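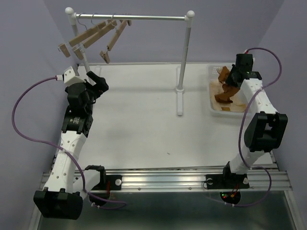
TRORERHAM, 4th January

Wanted: people who can hang up a shirt and are willing to be bad at it for science

The Vakulenko Lab at Breltstead is looking for 14 adults to operate a pair of robot arms in our laundry study. The job is to take a garment out of a basket and get it onto a clip hanger on a small rack. You have done this at home for years without applause. With two grippers and no feeling in your fingertips, it becomes a hobby.

What we are trying to find out

Robots like ours learn from demonstrations. A person drives the arms by hand, the system records everything, and a policy is trained on the recordings. The usual practice is to collect the smoothest demonstrations you can get, throw out the fumbles, and train on what is left. We did that for most of a year. The result was a policy that moved beautifully until the cloth did something unexpected, at which point it carried on moving beautifully with no cloth.

Last July Daryna Panasiuk went back through our discarded recordings and put the fumbles back in, with one addition. Each operator had watched their own attempt afterward and marked the moment they first knew the grasp was going wrong. The policy trained on those marked recordings recovered from bad grasps more often than the one trained on clean data. It was also slower, and it has a habit of going back into the basket to check on things that were fine.

All the operators in that round were members of the lab, which is a polite way of saying that we tested a method for learning from beginners on people who had been driving these arms every day. The new study repeats it with actual beginners. That is where you come in.

What you would do

You would come for two sessions at our workspace in the Ellex Building. In the first one you get 20 minutes to play with the controls before we record anything. You sit at a desk beside the arms and move a pair of handheld leaders, and the arms copy you, including the parts you didn't mean. Then you work through a set of attempts: grasp the garment in the basket, lift it clear, bring it to the hangers at the other end of the table, clip it.

Most people find that the basket is the hard part. A crumpled piece of cloth offers a great many places to grab and nearly all of them are wrong. Others have no trouble there and meet their match at the clips, which like to swing. We are happy with either kind of trouble, and if you have both we will be especially glad to see you.

In the second session you do more of the same, then watch your own recordings and mark them. For each attempt you press a key at the moment you think you knew it was going wrong. There is no correct answer. We would like your honest guess, including on the attempts that worked out in the end. Some operators marked trouble on a grasp that held perfectly well, and those marks turned out to be among the more useful ones we have.

Each session lasts three hours with a long break in the middle. There is coffee. Güven Yazıcı makes it and takes criticism poorly.

Who we need

– Adults 18 and over with no experience of operating robot arms. Video games are fine. If you work with remote manipulators for a living, please send us a colleague who doesn't.

– Normal or corrected vision, and comfortable use of both hands for stretches of 20 minutes. Left-handed people are very welcome; the first round had none.

– Able to come to both sessions. One session without the other gives us a set of fumbles with no marks, and we own plenty of those already.

– No particular skill at laundry. We do not inspect.

What we record

The joint positions and gripper commands from the arms, video of the tabletop from fixed cameras, and your key presses. The cameras point at the workspace and not at you, and there is no sound, so you may say what you like to the hangers. Recordings are stored under a number. You can withdraw at any time up to the end of your second session, and we will delete your data and still pay you for the hours you put in.

We intend to release the recordings with the paper. The consent form says this in larger letters and has a separate box for it. You can take part without ticking that box.

What you get

Pay is $20 an hour for both sessions, breaks included, plus your bus fare or parking. You also get a copy of the paper when it is out, in which your work will appear as a row in a table. If you would like to see what the policy learned from people like you, we will run it for you at the end of the study. We can't promise that it will be impressive. The last time we had visitors it picked up the garment at the first try, thought it over, and put it back.

Safety

The arms are small and move at a limited speed, and there is a stop button within reach of both you and the experimenter. You stay outside the enclosure whenever the motors are on. Long hair and scarves should be tied back anyway, and please don't reach in to help. Everyone wants to. Torunn Magnusson will run the sessions and will remind you in a calm voice.

How to sign up

Write to Bohdan Hnatiuk at the Vakulenko Lab with your name, which hand you write with, and the times of day that suit you. Mention it if you need step-free access; there is an elevator, but it has to be unlocked from our side. If you hear from a second Bohdan, that is Bohdan Pasichnyk, who handles the payments, and both messages are real.

Places are filled in the order that replies come in. Once they are gone we keep a short waiting list, so write even if you are slow to it.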